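Célula bimanual Drurnemel: preguntas frecuentes sobre montaje y mantenimiento

Última revisión: domingo, 27 de febrero de 2022
Responsable del documento: Yolanda Haverford, Área de Equipos, Watalent

¿Quién puede utilizar la célula?
El personal que haya completado la formación interna de Uditham. Las altas se solicitan por escrito al Área de Equipos.

¿Cómo se fijan los brazos?
Ambos brazos se montan sobre el raíl frontal de aluminio. La posición de las bases no debe modificarse sin autorización — cualquier desplazamiento obliga a repetir la calibración completa.

¿Con qué frecuencia se revisa el cableado?
Cada 700 ciclos. Se comprobará que los cables de la muñeca conservan holgura suficiente en todo el recorrido y que no rozan con los objetos de la mesa.

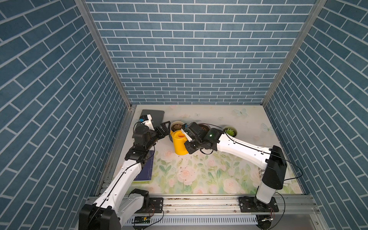
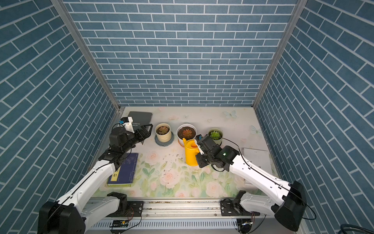

Célula con los dos brazos sobre el raíl frontal, la regadera amarilla y las plantas en maceta.

¿Qué debe hacerse si cae tierra sobre la superficie?
Detener la sesión, llevar los brazos a reposo y retirar los restos con un cepillo seco. No se admite aire comprimido, que puede introducir partículas en las articulaciones o en las ranuras del raíl. La limpieza se anota en el parte diario.

¿Puede sustituirse el tapete o el revestimiento de las paredes?
Solo con autorización previa. Los cambios de fondo se registran como una configuración nueva.

¿Cuándo se cambian los dedos de las pinzas?
A los 1710 ciclos, o antes si presentan desgaste visible. El recambio se retira del almacén Esposito con la referencia 3549.

¿Cómo se comunica una avería?
Mediante el formulario de incidencias, dirigido a Cletus Nguyen-Tran. El plazo ordinario de respuesta es de cinco días laborables. Hasta recibir contestación, la célula permanecerá desconectada de la alimentación.

¿Está prevista alguna parada programada?
Sí, en abril, para la revisión general de ambos brazos. Las fechas se publicarán en esta misma página.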